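From: Evelien Verbeke
To: gripper-users list
Date: May 6, 2019
Subject: Re: Handheld grippers: Wanley jaws vs. Genadura jaws on fabric

On the list in March, Navaratnam wrote:

> We dropped the Genadura fingertips after a week. Good grip on
> boxes, but on thin cloth they pick up two layers as often as one.
> Has anyone run them against the Wanley set on the same items, with
> the same operator? Also curious whether marker tracking holds up
> when the hands come close together. Ours jumps.

We have now run both, same operator, same table, same items. Total is 1,162 grasps after discarding the ones where the log was incomplete. Controller was the Itard box with stock firmware, jaw force limit left at the default.

Single-layer pickup from a flat cloth is where they differ. The Wanley tips failed 22 times in the first 200 attempts, nearly all of them empty closes. The Genadura tips failed less often but took a second layer in most of their failures, so I can confirm what you saw. For our purposes an empty close is the cheaper error. The operator feels it and tries again, and the trial can still be used.

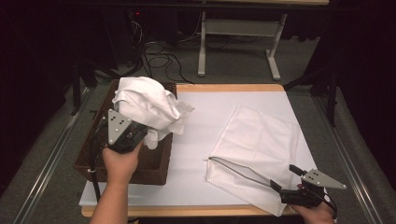

Tracking was the other half of your question. We got jumps too, and they went away almost completely once we stopped letting the plates turn edge-on to the head camera. The triangular dotted plates on top of the grippers need to face up and stay clear of the fabric. With the left jaws pushed into a pile of cloth over the basket and the right one holding a corner down on the table, there is plenty of room between the plates. The trouble starts when both hands go into the basket together. We now ask operators to work one hand at a time in there, and I would call that a workaround, not a fix.

Two smaller notes. Cable routing matters more than I expected — a cable that pulls on the wrist shows up as a slow drift in the closing angle, and it took me 3 days to stop blaming the encoder. And mesh is a poor choice for comparing tips, as the weave catches on the jaw edge and makes both sets look better than they are. I would report it separately from plain cloth.

I have not tried the softer Genadura pads. If you still have yours, what force limit were you running?

Evelien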